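4.3 Recording gameplay with Rollach

Rollach saves video from any emulator window that is open on the same computer. Set up your controller (section 4.2) before you start.

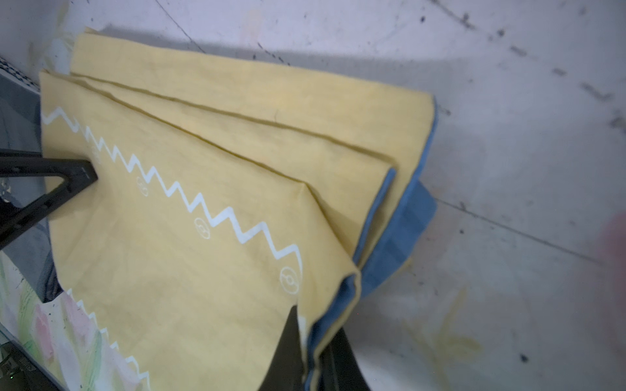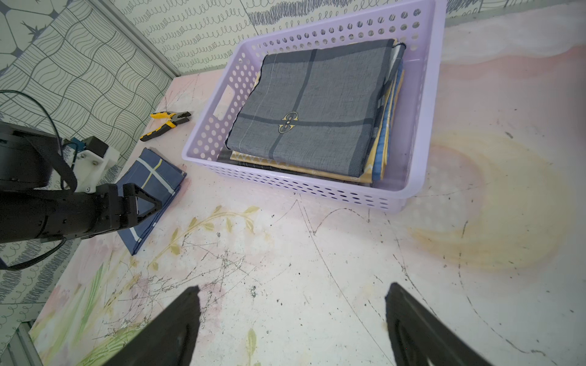 Folded cloths: a yellow one over a blue one, and a stack in a basket.

1. Open the emulator and load a game. Leave it in windowed mode.
2. In Rollach, choose Capture > Add Source and pick the emulator window from the list.
3. Set Window Scale to 100 percent. Other values blur the pixels.
4. Choose an output folder. Ten minutes of video takes about 56 MB at the default quality.
5. Press F7 to start recording. A red dot shows in the Rollach title bar.
6. Press F7 again to stop. The file is saved under the name of the game and the time.

Note: If the sound lags behind the picture, open Audio and raise the buffer to 7.

Caution: Do not load a save state while the red dot is showing. The recording ends at that point and the last few seconds may be lost.

Note: Versions released before June keep the recording key under Input > Hotkeys.

Section text by Saranya Iyer. Checked by Lavanya Nambiar, Wednesday, November 25, 2020.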